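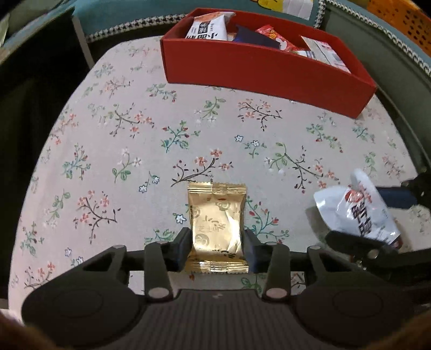
What does the software have to decide before a gripper closes on a snack packet? It has to choose a width, a closing speed and a point at which to stop, and it has to choose all three before there is any contact to measure.

The lead engineer on grasp control at Trellico gives that answer without looking up from a terminal. The company, which has its main office in Carkton, writes the control and planning layer for two-finger grippers. It does not build hardware. Its main product, Nalleck, takes in demonstrations recorded with hand-held grippers and turns them into policies that run on an arm.

Foil and thin film are the current subject. "A rigid box gives you a clean force step," the engineer says. "You close, the current goes up, you stop. A sealed packet has air in it. The force rises slowly, then the film wrinkles and the force drops a little, then it rises again. A simple threshold sees that drop and thinks the object is slipping."

The first version of Nalleck did exactly that. On slip detection it tightened the grip, which pushed more air to one end of the packet, which changed the contact again. The controller oscillated until it hit the force limit. The fix was to stop treating force as the only signal. Finger width is now tracked alongside it, and the slip check runs only when both change in the same control window.

"The window is 20 milliseconds," the engineer says. "We tried shorter. You get noise from the linkage. Longer, and you are reacting to something that has already happened."

The demonstrations come from people holding the gripper by hand and picking things up from a table. The training set for packaged food stands at 2,008 episodes after filtering. Filtering is a separate tool, called Au, and it takes up more of the conversation than the controller does.

Au reads each recording and checks three things: whether the pose track is continuous, whether the finger width signal agrees with the video, and whether the clocks match. The last check removes the most data. Width and video are logged by different processes, and an offset of a few frames is enough to teach the policy to close early.

"For a long time we blamed the model," the engineer says. "It was closing above the object. We changed the network twice. Then someone plotted width against video time and the whole batch was shifted by 115 milliseconds. The model had learned what we gave it."

Au now estimates the offset for every session and writes it into the episode header. If the estimate varies within a session, the session is rejected. There is no attempt to repair it. The engineer considers this wasteful but cheaper than the alternative.

Perception gets less attention than an outsider might expect. Nalleck does not identify products or read labels. It does not segment the table. The policy takes wide-angle images with the lens distortion left in, along with the current width and the recent motion of the gripper, and puts out a short sequence of relative poses.

"People ask why we don't rectify," the engineer says. "We did, and we lost the edges. The edges tell you how fast you are moving. The network doesn't need straight lines."

Glossy packaging did cause trouble. Highlights on foil move when the camera moves, and an early policy tracked the highlight instead of the packet. The team added brightness and contrast changes during training and recorded more sessions on patterned surfaces. The second step helped more than the first, for reasons the engineer describes as plausible but untested.

Planning sits on top and is deliberately thin. It checks each pose sequence against joint limits and a coarse collision model, and asks for a new one if the check fails. After three failures it stops the arm and holds the current width. An earlier release opened the fingers on a stop. That was changed after a test in which the arm was still over a bin divider.

Logging changed in the same release. Every rejected sequence is saved with the reason code and the images that produced it. There are 46 reason codes, and the engineer would like fewer. Many were added for one bug and have not fired since.

The next release is due in September. It will move the width controller off the main computer and onto the gripper's own board, so that a delay in the policy no longer delays the stop. The interface between the two is already fixed: target width, maximum force, and an expiry time after which the board ignores the command.

"The expiry time is the part I care about," the engineer says. "An old command that looks valid is worse than no command."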